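Teaching software to see a shiny floor

Wiroj Saengthong had put the kettle on before I found the right door, and we had been talking for a good twenty minutes before either of us mentioned software. He leads perception at Stallberg, in a team of two, and he is the sort of man who answers a question by first telling you about the question before it. The job at the moment is picking small litter up off floors.
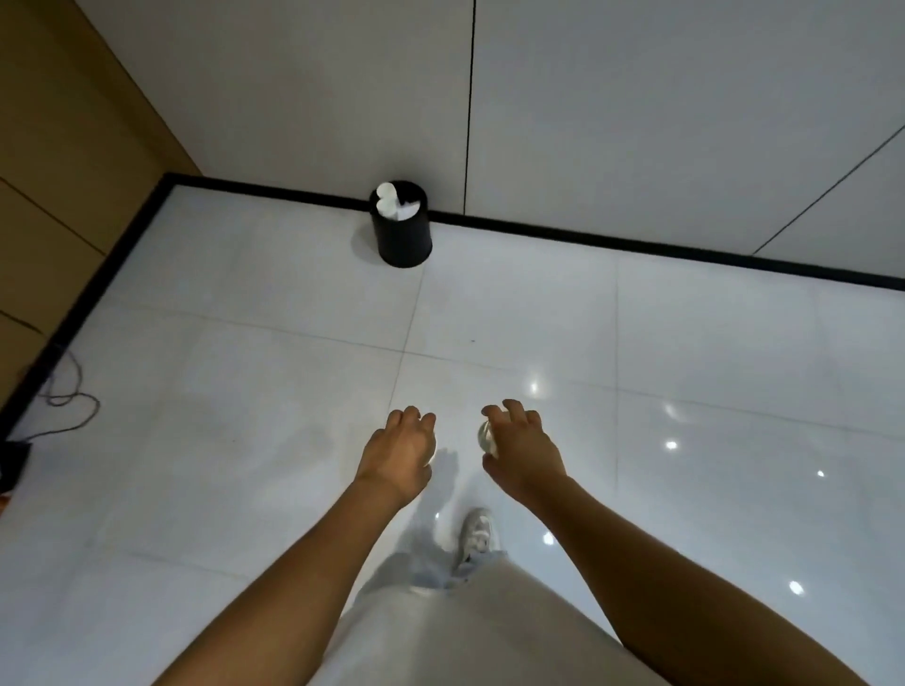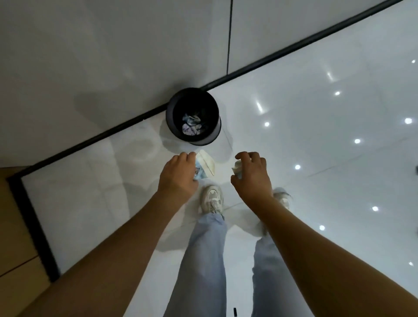 Brukarine is the name of the program he looks after, and its task is easy to put into words: look at the floor, work out what is lying on it, and hand the planner a spot where fingers could close. "People suppose the hands are the hard bit," he told me, stirring his tea. "I thought so too, when I joined. Then I spent most of June looking at tiles." Polished white tiles, he means, the kind that throw every ceiling light back up at you as a bright round spot. An early version of Brukarine was terribly fond of those spots. It would find a lovely clean object, draw a neat outline round it, and the planner would set off to collect a reflection.

The cure, or most of it, came from letting the program watch over time. A reflection slides across the floor as the head moves, whereas a sweet wrapper stays where it is, and Brukarine now keeps a candidate on its list only if it holds still in floor coordinates. "It's a very old idea," Wiroj said, a little sheepishly. "My colleague Boonsong had it written on a card above his desk for weeks before I read it properly."

Boonsong Panyasiri, who joined us when the biscuits came out, looks after planning. He was keen that I should understand about clear things. Something small and see-through on a glossy floor gives the depth estimate almost nothing to hold on to, and white tissue on white tile is hardly kinder. Out of 1092 labelled clips in the current set, they had to go back and relabel 159, nearly all of them for objects of that sort. "I did 86 of those myself," he said. "I would like that written down."

So it is written down. The two of them also disagree, quite cheerfully, about how a grasp should be handed over. Wiroj wants to pass along a whole spread of possible positions, with a confidence for each. Boonsong would sooner have one good answer quickly and ask again if the fingers close on nothing. For now they use Yimyam, a little tool of Boonsong's, to replay the same clip both ways and compare the plans side by side.

I asked what comes next. Carpet, said Wiroj. Boonsong put his biscuit down and said that they had agreed on stairs.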